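Reusable Tableware Loan Service, Grurkutlow
Second progress report to the Zudmont Fund
Prepared by Amna Khokhar, project lead
August 12, 2019

1. Period and status

This report covers the work done since the first report was accepted. The loan service is open to borrowers in Grurkutlow from two depots, Chege and Stuta. Washing at Chege is on schedule. The move to the larger store at Stuta is behind schedule, for the reasons given in section 4. No change to the total grant is requested. One transfer between budget lines is requested in section 8.

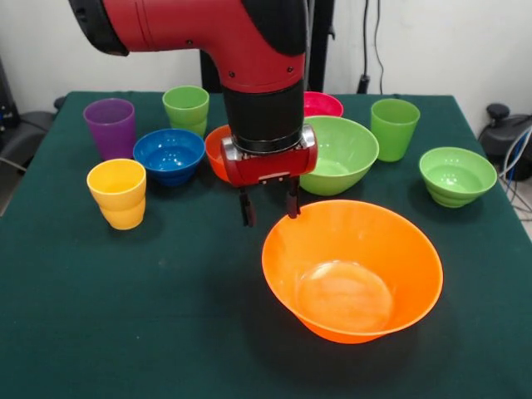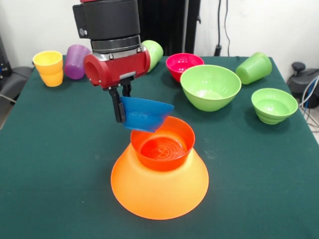 2. Stock

The register stood at 2,149 pieces at the end of June. It covers cups, bowls, side plates and serving spoons. Cutlery is lent by weight and is not in the register.

Stock is held in three states: available, on loan, and held. A piece is held if it is waiting for washing, inspection or a decision on withdrawal. The first version of the register had no held state, and pieces returned dirty were shown as available. This led to two bookings being accepted that could not be filled from one depot. Both were filled by a transfer from Stuta. The register was changed the following week and the fault has not come back.

Cups continue to be lost at a higher rate than bowls. Most of the loss occurs at outdoor bookings, where guests carry cups away from the serving point. Borrowers who set up a return crate at each exit lose fewer than those who use a single crate by the kitchen. The loan sheet now asks for a crate at each exit, and crates are lent free of charge.

Stacking is a recurring problem with the mixed stock we inherited from the earlier school scheme. Pieces from different makers look alike but have different wall angles, and they jam when stacked warm. We have sorted these by profile. Each profile now has its own crate label, and returned crates with mixed profiles are re-sorted before they go to the shelf. The work takes staff time that was not in the original plan.

3. Washing and drying

All washing is done at Chege in the pass-through machine installed under the first phase. The machine has run without a stoppage in this period. The rinse aid pump was replaced under warranty after it was found to be dosing low.

Drying remains the slow step. Plastic holds less heat than china after the final rinse and does not dry by itself in the rack. Crates closed too early showed water in the base of nested bowls the next morning. The following procedure has been in use since June:

Racks leave the machine and stand open on the slatted bench.
Bowls are set rim down, with a gap between pieces.
Cups are set rim down on the peg mats.
Nothing is nested until the base ring is dry to the touch.
Crate lids go on last, with the vent tabs open.

A second slatted bench would remove most of the delay on days with two returns. Quotations have been obtained and the cost is included in the transfer request.

Surface swabs were taken from 20 pieces picked from closed crates, split between the two depots. All were within the limit set in the grant agreement. The next set is due before the winter bookings begin. It will include serving spoons, which were left out of the first set by mistake.

4. Stuta depot

The lease on the larger store was signed later than planned. The landlord required a floor loading statement, and the first statement sent by our engineer referred to the wrong bay. A corrected statement was accepted without further questions.

Shelving has been delivered and is half assembled. The uprights supplied for the rear wall are a different hole pitch from the beams. The supplier has agreed to exchange the beams. Until the exchange is made, the rear wall is used for empty crates on the floor only.

Public collection at Stuta continues from the old counter. Hours there are unchanged. The electrical inspection of the new store is booked but cannot be completed until the rear shelving is fixed, as two outlets sit behind it.

5. Bookings

The service filled 40 bookings in the period. School events were the largest group, followed by faith groups and sports clubs. Private parties are accepted if the stock is not needed elsewhere.

The average notice given by borrowers is shorter than we assumed. The plan was written for borrowers who book well ahead, and many do not. Late requests are easy to fill when the stock is clean and at the right depot. They are hard to fill when a van run is needed. We now keep a small reserve of cups and bowls at Stuta that is not shown to advance bookings. The reserve is restocked on the regular van run.

Three requests were refused. One was outside the district, and two asked for glass, which we do not hold.

Late return is a larger problem than loss. The deposit covers missing pieces but gives no reason to return on time. A late fee was discussed with regular borrowers in June. Schools were against it, mainly because their payment systems cannot handle small unplanned charges. We propose instead that a borrower with two late returns must collect and return in person for the next booking. This would be reviewed at the end of the phase.

6. Wear and withdrawal

The grant agreement asks for a service life estimate. We do not yet have enough cycles on any batch to give one. The cycle counter is kept by crate and not by piece, so the count for a single cup is an upper bound. The design target for the new stock is 1,000 wash cycles, and no crate is close to that.

The withdrawal criteria in use are:

Any crack, at any place on the piece.
A rim chip that can be felt with a fingertip.
Clouding that hides food residue from inspection.
Warping that makes the piece rock on a flat surface.
Stains that remain after one soak.

Scratches inside bowls are recorded but are not in themselves a cause for withdrawal. Most come from metal serving spoons. The loan kit now includes plastic spoons by default, and borrowers must ask for metal.

Tomato-based dishes account for nearly all of the staining. It is worse on the light-colored pieces and where bowls are left overnight before return. The loan sheet asks borrowers to rinse with cold water. Compliance is uneven. A soak step with an oxygen-based cleaner removes most marks but adds an evening to the turnaround, and it cannot be used on the printed cups from the school scheme.

Withdrawn pieces are stored at Chege. The recycler named in the application no longer takes mixed rigid plastics. We have spoken to two others. One will take sorted polypropylene only. Sorting by resin mark is possible for most of the stock, but some of the older pieces carry no mark.

7. Risks

Washing capacity. A long stoppage at Chege would close the service within a few days. The school kitchen next door has agreed in principle to lend its machine outside term time. There is no cover in term time. Open.

Van. The shared van is due for replacement by its owner. We have asked for first use of the new vehicle on the same days. Open.

Store at Stuta. See section 4. Expected to close when the beams are exchanged.

Register. The register is kept on one computer with a nightly copy. A restore from the copy was tested in this period and completed without loss. Closed.

8. Budget

Spending on washing and supplies is within plan. Spending on stock is below plan, as fewer replacements were needed than forecast. Spending on staff time is above plan because of the sorting work described in section 2.

We ask the Fund to approve a transfer from the stock line to the equipment and staff lines, to pay for the second drying bench and for the sorting hours already worked. The detailed figures are in the attached sheet, tab two. The transfer does not affect the contingency line.

9. Work planned for the next period

Complete the rear wall shelving and electrical inspection at Stuta.
Move public collection to the new store.
Install the second slatted bench at Chege.
Take the second set of surface swabs, including serving spoons.
Agree terms with a recycler for sorted polypropylene.
Revise the loan sheet, with the rinse instruction moved to the first page.

Questions on the register or the swab results should be sent to the project office at Chege. The lease and the corrected floor loading statement are available on request.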